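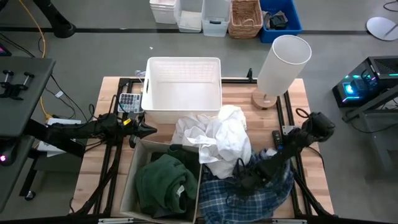
What do I do when one arm stops halfway through a job and the other one keeps going?

Hit the pause key on the Livitz controller first, then sort out the stuck arm. Leave the main power alone unless something is burning or somebody is in the way - the arms go limp without it and drop whatever they've got.

Section 10. Clearing a grip fault on a two-arm table

I've had this fault more times than I'd like, nearly always with clothes. A fold of flannel gets pinched in the jaw hinge, the motor pulls too hard, and the Didenko driver locks that side (error 17 on the screen).

1. Press pause and wait until both arms are still. Give it 10 seconds, even if they look stopped!

2. Switch the faulted side to hand mode. The other side stays locked, so don't try to shove it over.

3. Hold the arm up with one hand and open the jaws with the release screw, a quarter turn at a time.

4. Ease the cloth out sideways. Pulling it straight back drags threads into the hinge (ask me how I know).

5. Clear the error, then run the open-and-close test before you load the job again.

CAUTION: Keep your fingers out from between the jaws during the test. They close faster than you'd think.

Note: if error 17 comes back within 30 minutes, let the motor cool and check the wrist cables for a snag. Mine was a cable, back in May, and I'd blamed the Hornora fingers for days.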